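Home Gripper Build: Course Handout, Unit 4
Shared workshop section, revised June 8, 2018
12 shares | 3 comments

Read this before you buy anything. The plans going around make a two-finger gripper look like a weekend job, and the Drutuvent parts list says the same. I have built from that list twice and I don't believe it.

1. What the linkage does

Two fingers, a set of pivots, and a trigger or motor pulling on a link. If the pivots are loose, the fingertips wander, and the wander gets larger the farther the tip is from the pivot. People try to fix this with a stronger motor. A stronger motor bends the arms. Tighten the pivots first, then check that each finger still swings freely under its own weight.

2. Pads

Ribbed pads are sold as a cure for slipping. They help on some surfaces and do very little on a thin wall that gives way when you squeeze. Vitari claims its pad works on "any household object." I would like to see their household. Test yours on something soft, something hollow, and something with a smooth side, and write down the ones that got away as well as the ones that didn't.

3. Hand-held before motorized

You will hold the gripper yourself for the first 20 hours of this unit. Students grumble about that. But if you can't pick up a cup with your own wrist and eyes doing the work, a control loop is not going to rescue you. Pay attention to how often you turn your wrist to save a bad grip. A cheap arm may not have that turn in it.

4. The 300-trial rule

The Cabrera worksheet asks for 300 grasps and a success rate. One group in February handed in 244 successes and was very pleased. When I asked what counted as a success, I got two answers from two people at the same bench. Define it before you start: lifted clear, held while you count to five, put down without falling over. A squashed object is a failure. So is one you nudged with your free hand.

5. Where to test

A bare bench with one block in the middle tells you almost nothing. Use a table with ordinary things on it, and don't tidy up between trials. Patterned cloth is fine, and probably a better test of any vision code than the plain mat in the kit.

Paper cups and sponges, at a table in a home kitchen: 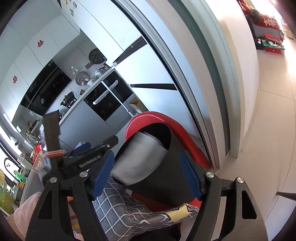 A black cylinder in the ribbed pads, in the one before this; the paper cup on its side is next.

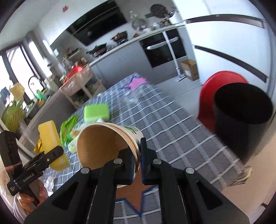
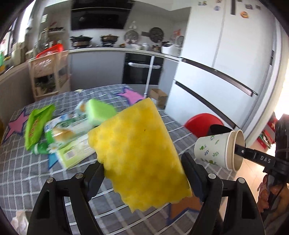 Comments (3)

Halina Jabłońska: I did the hand-held hours with the Clanilitz kit and I think you're too hard on the stronger motor. Mine was slipping with tight pivots and good pads, and the larger motor did fix it. The arms were thicker than the ones on your list, though, so maybe that's your point. Could you add a line on arm thickness? I had to guess.

Reply from the instructor: Fair. I'll add it when I've measured some. Please send me your trial sheet, including the failures.

Halina Jabłońska: Sending it tonight. There are plenty.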